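Workroom Gallery: The Flatville Unit

Magsi took over the unit in Flatville in June. Before that it had been used for storage by a flooring dealer from Gutport, and a lot of what you see in these pages was already in the building. The floor area is 3000 square feet, split by a partition into a front section and a back section. We rent all of it on a yearly lease.

This gallery covers the inside of the unit. Photos of the yard, the loading door and the shared parking lot are on the Skusirport page, along with directions for people coming from that side. Click any picture for the larger version. Captions are by Yasaman Safavi, who handled the fit-out and can answer questions about the room.

A few notes on the building before the gallery, as we get the same questions from most visitors.

The electrical panel was replaced before we moved in. The old one was rated for lighting and a few outlets and would not have carried the air conditioning. The new circuits are labeled at the panel, and a copy of the list is kept in the front office.

The floor by the loading door is the original slab with a gray sealer. It took 2 coats. There are still some marks near the loading door from the flooring dealer's racks, and we left those alone.

The work tables came from a school sale in Gutport. We paid $800 for the lot, including delivery. Several needed new feet, and one had to be cut down to fit along the side wall.

Heating is by a gas unit in the back section. It is slow in the morning, so in winter we set it to come on at 5 a.m.

Phone reception is poor in the back section. Visitors who need to make a call should use the front office or step out to the yard.

GALLERY

Work area, ceiling and lights 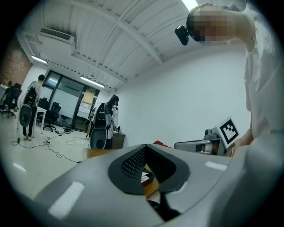

The ceiling was the one part of the room we decided to keep as it was. A dropped ceiling would have cost up to $3000 and taken away height, so the corrugated panels and the beams stayed, all in white. The air conditioner is mounted up there too, which leaves the walls free for shelving. We kept tube lights for this part of the building, and one of them is above the glass partition. Cleaning the panels is done from a rolling ladder twice a year.

The room is open to visitors by appointment. Please ring at the front door and wait, as the bell is hard to hear from the back section. To use any of the pictures in print, write to the Magsi office and ask for Yasaman.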